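Workshop notebook, low-voltage switch room, Sellbridge site
Entry 2023-05-30

Purpose of entry: label review of the paired cabinets before the spare parts list goes to Zudgate. No switching was planned or carried out. Doors remained closed throughout.

Previous work. The May inspection left three items open. The first was the translation sheet for the door labels, the second the missing part number for the lamp covers, and the third the question of whether the meter on the left cabinet should be replaced with the Ullar type used elsewhere on site. The first item takes most of this entry.

Translation sheet. The label plates are small and the lettering is in Chinese. The existing sheet was typed up when the cabinets were installed and has been corrected by hand several times since. Two versions are in circulation, and they do not agree on the order of the upper row. The copy in the binder is to be treated as the valid one until a new sheet is issued. The other copy has been marked as withdrawn and placed at the back of the binder. Colleagues who keep a photocopy in their own folders are asked to discard it.

It is proposed that the new sheet be drawn as a door plan, with each English term written at the position of its control. The present list runs to four pages and has to be read with a finger on the paper, which is slow. Drawing file 494 has the door outlines and can serve as the base.
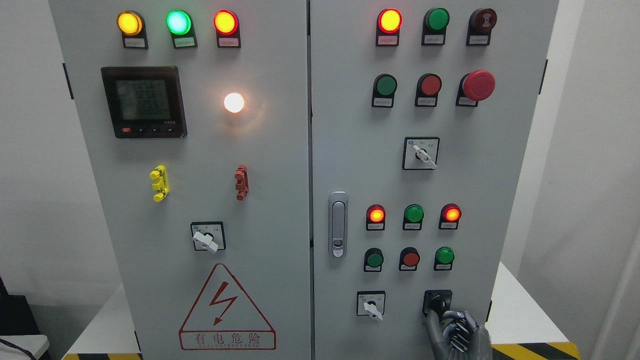
The plan should also record lamp colors. On the left door the top row reads yellow, green, red from left to right, with a separate white lamp beside the meter. The old sheet gives the function of each lamp but leaves out the color, and a new colleague would have to guess -- this should be corrected in the first draft.

Meter. Three upper lines read 225.6, 225.6 and 225.5, or close to it. The small digits in the line below were not recorded. The display is backlit and the case is sound as far as can be judged from the front. There is no strong case for replacement on present evidence. The Ullar unit would need a new cutout and a revised drawing, and the quotation of 1764 does not include labor. Recommend that the item be closed and looked at again with next year's budget.

Warning sign. The left door has the red triangle with the lightning bolt near the bottom, with Chinese characters for electrical danger and a line of small English under them. The site rule asks for English wording that can be read from the walkway. The English line is too small for that purpose in the writer's opinion. A supplementary sign is to be ordered, stock number 172 in the Rojanasak catalog, and fixed to the wall beside the cabinets. Nothing is to be stuck on the doors themselves.

Spare parts. Lamp covers still without a part number. Zudgate has asked for the outside diameter and a sample of each color. Samples can be taken only during a shutdown -- hold this line open and send the rest of the list without it.

Walkway. Clearance in front of the doors measured at some 900 mm. To be checked against the room drawing, where the figure is illegible on our print.

Open: door plan, first draft. Wall sign, order to be placed. Lamp covers, waiting for shutdown date.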